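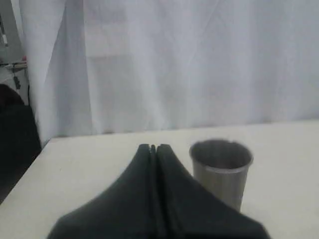

*Page last changed: 12/14/20*

# What is a game update?

A video game is a very large set of instructions for a computer. When people buy a game, they receive the instructions as they were on the day it went on sale. The company that made the game may go on working on it afterwards. When it has new instructions ready, it sends them out to players. This is called an update, or sometimes a patch.

The word "patch" is older than video games. Early computers read their instructions from holes punched in card or paper tape. If a hole was in the wrong place, a small piece of paper was stuck over it.

## Why do games need updates?

Most updates mend mistakes, which are known as bugs. In the racing game Sernby, players found that a car could drive through the wall of the third tunnel and come out on the wrong side of the track. The first update closed the wall.

Updates can also make a game fairer. If one character is much stronger than the others, everyone may choose that character. An update can make it a little weaker. Changes of this kind are called balancing.

Some updates add new things, such as a level, a costume or a language. Larger additions may be sold separately. These are called downloadable content, or DLC. Always ask a grown-up before buying anything inside a game.

## How is an update made?

The game Fornumgate has had 8 updates. Each one began with a list of problems sent in by players. Marites Castillo, who looked after testing for the game, kept the list and decided which problems should be dealt with first. A bug that stopped the game from working went to the top. A spelling mistake on a signpost could wait.

Programmers then changed the instructions. After that, testers played the same parts of the game many times, trying doors, jumping off ledges and pressing the wrong buttons on purpose.
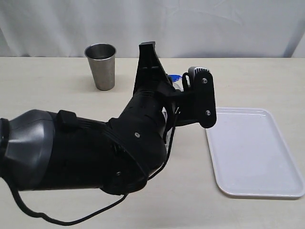
*Robot arm reaching over a table.*

## Why do some updates take so long?

The size of an update is measured in megabytes. An update of 400 megabytes will usually arrive sooner than one of 900 megabytes on the same connection. It will also take longer if other people in your home are using the internet.

Do not switch off your computer or console while an update is being put in place. The game may have to be downloaded again.

## Words to know

**Bug:** a mistake in a computer program.

**Patch notes:** a written list of what an update has changed.

**Tester:** a person whose job is to look for bugs.

**Version number:** a number showing which update you have. It is often found on the first screen of the game.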